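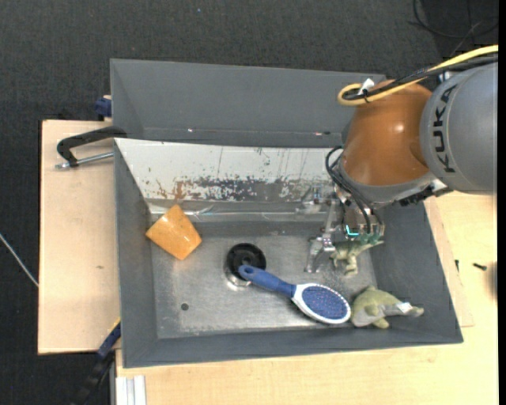
Ureck Lane Allotments and Orchard
Progress report to the Abernathy Fund, second period
Prepared by Nneka Tamuno, project lead

Summary

The grant is on track and within budget. Tree planting is finished. The water supply is behind where we said it would be, and we now expect it to be complete in May.

Planting

All 30 fruit trees are in the ground along the north boundary. We changed part of the order after the nursery ran short of damsons and took extra cooking apples instead, at the same price. Two trees were damaged by deer and have been cut back hard. They may recover, and we will decide on replacements in the autumn. Guards have been fitted to the whole row.

Plots

The lower field has been divided into 12 half-size plots. Nine are let, all to households within walking distance of the Fosik estate. The other three lie at the wet end and we have held them back until the ditch is cleared. Rents are set at the level agreed in the original application.

Water

The old supply pipe turned out to be lead for part of its length and could not be joined to the new one. Jillon Groundworks has quoted for a full replacement of 100 metres. The extra cost can be met from the contingency line and we are not asking for more money. Plot holders are using the existing tank by the gate in the meantime. It ran low once during the dry spell and was topped up by the parish.

Training

Two pruning sessions were held and both were full. The composting session was put off when the tutor was ill. A new date has been agreed with her. Several people asked for something on growing under cover, and we would like to use the unspent hall hire money for that if the Fund has no objection.

Spending

Fencing came in under the estimate. Tools came in slightly over, mainly the cost of the second mower blade. Receipts are attached as before.

Next period

Replace the pipe and fit standpipes. Clear the ditch. Let the remaining plots. Put up the notice board, with the Fund's logo in the corner as requested.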